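Plernska Field Robotics Course, Unit 3
Handout: Notes on the household demonstration

These notes supplement the visit to the Urkport demonstration apartment and should be read before the lab on parallel grippers. The site visit covered one task, light waste pickup, done with a hand-held two-jaw tool. The operator carries the tool and works the jaws directly. Grasp poses collected this way are later replayed on a fixed arm in the Mofokeng lab.

Terms used below. "Source" is the surface an object is picked from. "Sink" is the container it is released into. "Approach" is the tool path from free space to first contact. "Clearance" is the free distance between a pad and the nearest thing that is not the target.

1. Source side

The main difficulty at the source is contact between neighbors. Packaging is light, and a pad that brushes one item will often shift two others. Visitors were asked to watch the pads and ignore the hand.

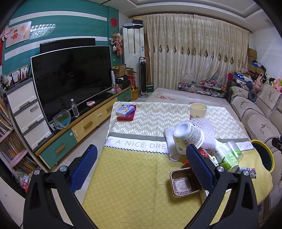

Figure 1. Jaws open at the source, right pad in among the packaging.

Three object classes need separate treatment. Rigid trays with ribbed sides can be taken by one wall, with one pad inside and one outside. Foam netting compresses under almost any load, so jaw opening tells the operator little about grip. Crumpled wrappers have no stable width, and the approach should be chosen from the folds visible at that moment -- a stored width is of no use.

A patterned cloth under the pile complicates segmentation. Printed lettering and zigzag borders produce strong edges that belong to no object. The Plisto labeling guide therefore requires masks to be drawn by hand where a target crosses a printed line.

2. Sink side 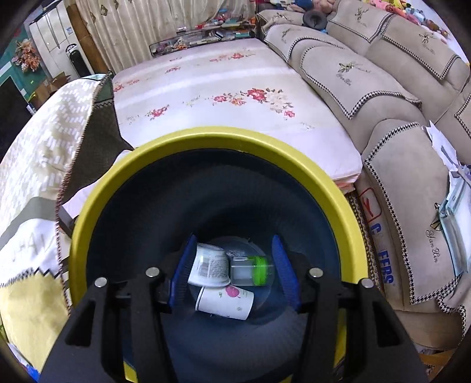

Release into a deep container is usually treated as the easy half of the task. It has its own constraints. The rim limits the tilt of the tool, and both linkages must clear it on the way in and on the way out. Dark interiors also reduce contrast for depth estimation. With a navy interior and a glossy yellow rim, as at the apartment, exposure set for the rim will tend to lose the wall. Transparent items such as the clear jar with the green lid are best located by their opaque parts.

Release height should be kept low -- light cups roll, and the final pose matters if the item must be picked again.

3. Data sheet

Session total: 690 grasp attempts, of which 166 were set aside for review. Reviewed attempts are graded by 2 readers working separately. Disagreements stay in the set and are flagged.

4. Before the lab

Sketch the approach for a tub lying tipped on its side, with the base facing up and left. Mark the clearance for each pad. Then repeat the sketch for the same tub inside a round container, and note which approach angles the rim removes.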